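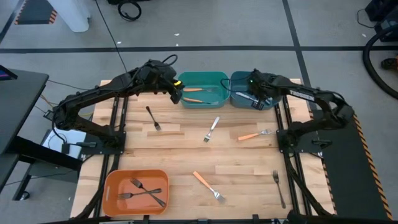
Vellden Folding Balance Beam for Home Practice

The Vellden is a low balance beam for children who take gymnastics, dance or tumbling classes and want to practice between lessons. It sits close to the floor, folds in the middle, and stores under most beds or behind a door. It is made by Pollgate and sold with everything needed to use it on carpet, wood or tile.

Most kids get one or two hours of class time a week, and only a small part of that is spent on the beam. The rest goes to floor, bars, vault and waiting in line. A floor beam at home lets a child repeat the basic skills in short sessions, ten or fifteen minutes after school, without a parent having to spot every step.

What the beam is like

The core is dense foam, covered in a brushed suede fabric with a firm feel underfoot. The top surface is the same width as the beams used in most clubs, so foot placement carries over to class. The base is wider than the top and has a rubber grip strip along each side. On thick carpet the beam may shift a little if a child jumps near one end. On hard floors it stays put.

The hinge is a fabric fold sewn into the cover. There is no metal at the joint and no gap to catch a toe. When the beam is opened flat, two hook-and-loop straps underneath hold the halves tight. Check these straps before each use.

The beam holds up to 200 pounds. Older kids can use it, and so can adults who want to work on their balance - plenty of parents do.

Who it suits

We recommend the Vellden for ages 3 and up, with an adult in the room for anyone under six. Very young children mostly walk forward, walk sideways and step over small objects. That is good practice at that age and there is no need to push for more.

School-age beginners can work on:

- walking on the toes, forward and backward
- dip steps and kicks
- half turns on two feet
- scales and other one-leg balances
- small straight jumps
- mounts and simple dismounts onto a mat

Children who are learning cartwheels or back walkovers should learn them in class first and bring them home when the coach agrees. The beam is low, but a hand that misses the edge can still twist a wrist.

Choosing a mat

A mat is not included. For walking and turning, bare floor or carpet is fine. For jumps and anything upside down, put a folding mat under the full length of the beam so that it sticks out on both sides. The Skodov panel mat fits the Vellden when fully opened and comes in the same colors. Any firm gym mat will do the same job. Avoid soft crash pads and mattresses, which let the beam tip.

Setting up at home

Pick a spot with clear space on all sides, away from coffee tables, radiators and stair openings. Open the beam, turn it over, fasten both straps, and turn it back. Push down at the center and at each end. If it rocks, the floor is uneven or a strap is loose.

Bare feet work best. Socks slip on the suede, and shoes wear it down. Long hair should be tied back, and loose pants should be swapped for shorts or leggings.

Care and cleaning

Wipe the cover with a damp cloth and mild soap, then let it air dry before folding. Do not use bleach or put the cover in the washer. Chalk brushes off with a dry soft brush. Store the beam indoors. Damp basements and garages are hard on the foam, and direct sun will fade the darker colors.

Light creasing at the fold is normal. It relaxes after the beam has been open for a while.

Details

Weight: 13 pounds
Core: dense foam
Cover: brushed suede fabric
Base: rubber grip strips, both sides
Colors: blue, purple, gray, red
Price: $81

The beam ships folded in one box. No tools are needed. Unused beams can be returned in the original box, and the cover and stitching are under warranty for home use. Clubs, schools and day care centers should look at the Todorova training beam instead - it has a thicker cover and a heavier base, and its warranty allows for group use.

Replacement straps and grip strips are sold separately. When ordering, check the label on the underside of the beam and choose the parts that match it. The grip strips peel off by hand, and the new ones need to sit overnight before the beam is used.

The red cover is out of stock and will be back in June. Blue, purple and gray are ready to ship.

Contact Us | Shipping and Returns | © 2021 Pollgate. All rights reserved. | Back to top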